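Objet : Re: [couture-patrons] Quelle table pour couper ?
Date : juillet 2021

Bonsoir la liste,

Je reprends le message d'hier parce que la question m'a trotté dans la tête toute la soirée :

> Je cherche une table pour couper mes tissus debout, sans me casser
> le dos. Est-ce que 97 cm de haut c'est trop ? Et combien de
> profondeur vous prenez, vous ? J'ai repéré la Ellar mais je la
> trouve chère pour ce que c'est.

Alors, 97, tout dépend de ta taille ! Moi je coupe un peu plus bas et c'est très bien, mais je suis petite (ma sœur trouve que c'est une table de nain). Le plus simple : tu te mets debout, coudes pliés, et tu descends d'une bonne main sous le coude. Essaie sur une planche à repasser avant d'acheter, ça se règle et ça ne coûte rien.

Pour la profondeur, 100 cm au minimum si tu coupes de la laine en grande largeur pliée en deux. En dessous, le tissu pend, il tire, et le droit-fil part de travers.

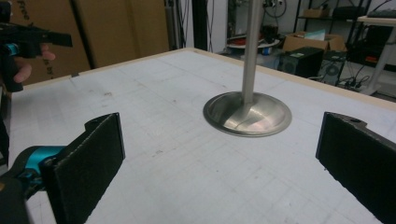 Côté prix, la Ellar tourne dans les 400 euros et je suis d'accord, ça pique. Chez Finwood ils vendent les plateaux seuls, à poser sur deux meubles bas, et franchement je préfère : on gagne des tiroirs pour les patrons. Par contre n'achète pas leurs tréteaux, les miens bougeaient dès que j'appuyais sur le cutter. Je les ai gardés sept semaines avant de craquer.

Dernière chose, prévois de pouvoir tourner autour, au moins sur trois côtés. J'ai longtemps coupé contre un mur et je passais mon temps à retourner l'ouvrage, avec les épingles qui sautaient partout…

Quelqu'un a-t-il encore le lien vers le patron de la veste Argate, au fait ? Le mien ne marche plus.

Bonne couture à toutes et à tous !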